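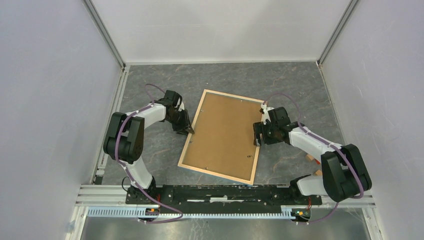
Salim Odera had run the rail start-up twice and both times the right carriage stopped short of its end mount, so he asked whether the cable should be checked before or after homing. Before, every time, and the order of steps in this section has been changed to say so.

Support > Fundham twin-arm cell > Set-up guide > Section 2: Framed panels

25 October 2025
Mudassar Swati

2.1 Before you start

The cell works on framed panels from opposite long sides, one gripper to each side. Complete Section 1 (mounting and power) first. You will need the Skustov hand controller and the two keys supplied with it.

CAUTION: Keep hands out of the cell whenever the drive light is on. The arms can move without a sound.

2.2 Homing the carriages

1. Turn the drive key to OFF and remove it.
2. Follow each purple cable by hand from the gripper to the base. It should run freely along the forearm and must not pass under a carriage.
3. Brush any dust or chips out of the toothed rack. Do not oil the teeth.
4. Wipe the rail with a dry cloth. Scuffs on the top face do no harm.
5. Refit the key, turn it to ON and choose HOME on the controller.
6. Wait until both carriages have stopped at their end mounts and the controller shows READY.

If the controller shows E-1,027, a carriage has met resistance. Go back to step 1.

2.3 Placing the panel

1. Choose PARK and switch the drives off.
2. Lay the panel flat on the cell floor between the two arms, with the backing board facing up.
3. Turn it until the long sides face the grippers. It need not be square to the walls. The arms will accept a panel that is turned slightly either way.
4. Move loose blocks and offcuts clear of the panel and out of the path of the arms.
5. Close the cell and switch the drives on.

Note: Metal tabs near the border can catch a fingertip. Mark their positions on the controller under KEEP CLEAR before the first grip.

2.4 First grip

1. Set speed to LOW and grip force to 200.
2. Press and hold APPROACH. Both grippers move in to the border.
3. Release the button when the fingers touch the frame. One gripper may sit a little lower along the side than the other. This is allowed.
4. Press GRIP once. Check the border for marks before raising the force.

CAUTION: Never grip on the backing board. The force setting is meant for the frame only.

Settings are saved when you leave the menu. Panels with a glazed front need the Oksanen soft fingertips, ordered separately.

Related
Section 1: Mounting and power
Section 3: Teaching a turn-over
Replacing a gripper cable
Andudow controller update, November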